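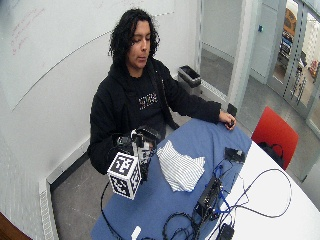 Stop treating cables as an afterthought

Cables first. Then the marker cube, then the lens, then power. That's my order and I'll defend it against anyone who wants to start with calibration.

I look after one hand-held gripper station, the kind with a tracking cube on the front and a fisheye camera. We call ours Zila. It folds cloth, or a person folds cloth with it and the arm learns from that later. Small cell, one table, one mat. People assume a rig that size looks after itself. It doesnt.

In February we lost 500 recordings. Software got blamed for most of a week. New driver, old driver, new driver again. Then Eglė Žukauskas sat down, held the gripper out over the mat as far as her arm would go and watched the log. Drop. Pulled back, fine. Held it out, drop. The lead was 50 centimeters too short for the far corner and every long reach tugged the plug. Cost of the fix: a longer lead and one clip.

So my opinion, for what its worth. The person who runs the cable should be the person who does the folding. Same hands. You will not route a line across your own elbow twice.

We use our browser cookies to remember your settings and improve this site. By continuing you accept our cookie policy. Accept - Manage choices

Cubes next. Žydrūnas Lill thinks I'm fussy about them and we've argued it at lunch more than once. He says the tracker forgives a scuffed face. Sure, it forgives it, and then the pose jumps two millimeters whenever you turn the wrist, and you find out after 1414 clips. Print fresh faces. Glue them flat, no bubbles. Check the bracket screws while you're in there because they back out, ours do anyway, the Cosness bracket worse than the old one.

And please don't swap a cube without writing it down. We had a shared notebook for this. Half the entries say "changed it".

Lens is the part I'd fight hardest for. Most shops wipe it when the picture looks bad, which is way too late. A fisheye takes in the ceiling, the lamps, your chin if you bend over it, so there is plenty in view to judge by before you ever pick up a cloth. Tip the gripper up, look at the live feed, look at the edges of the circle. Smears show near a bright lamp. Takes less time then finding your gloves.
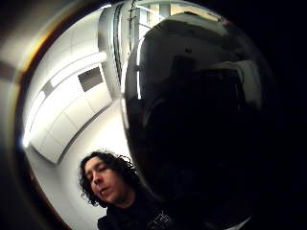

What I'd change about the paperwork

The Tsolakis checklist we inherited runs to nine pages and puts cables on page eight. Nine pages! I've cut ours to a card taped inside the cabinet door. Cable reach at all four corners. Cube faces. Screws. Lens. Power unit, plugs seated. Done before 9, initials at the bottom.

Ollex wants it back in the long format for their audit. Fine, they can have the long format - once a quarter, filled in from the cards. We've logged 2633 clips since the card went up and I've thrown out very few of them. Žydrūnas still says it's the new lead. Could be both.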